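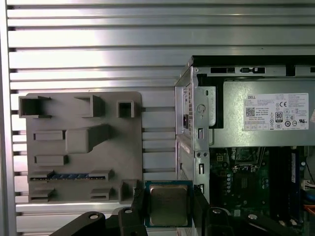 *the chip in question, heat spreader side*

**Re: Is a used CPU ever worth it?**

**graddale_gus**
Been pricing a rebuild for my mother's desktop. New chip is 300 bucks. Same one used from the Janitz outlet is 116, with a 2 month return window. She plays solitaire and prints coupons. Talk me out of it.

**solderpuddle**
Can't. Processors mostly outlive the boards they sit in. I've bought used for years and the only dud was a motherboard - which I bought new.

**HolmgrenHill**
I'll try. You save on the chip, then the old board wants a BIOS update, and the update wants a chip it already recognizes. Ask how I spent September.

**solderpuddle**
That's a board problem.

**HolmgrenHill**
It was my problem, at 1 a.m.

**tapedfan**
Check the contacts and the corners before you pay. Also Brelto has a refurb office box for 58, whole computer, keyboard included. Solitaire runs fine on it, ask my uncle.

**graddale_gus**
The keyboard is tempting. Hers has no working P, so she's been writing to me about "rinting couons."

**HolmgrenHill**
Buy the box. Keep the BIOS out of your family.

**solderpuddle**
Still say get the chip. But yes, fix the P first.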